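Palmont Hall reopens its kitchen

The shared kitchen at Palmont Hall is open again after two weeks of work. The old counters have been replaced, and there is seating for 100 in the dining room next door.

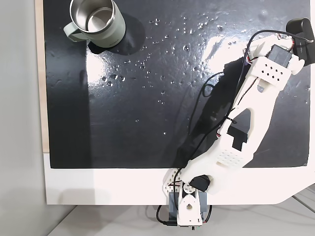

A pale green mug and drops of water on a black surface.

Sajib Munshi, who handles bookings, asks users to wipe down all surfaces before leaving. Mugs left behind will be kept until Thursday. The kitchen closes at 9 p.m.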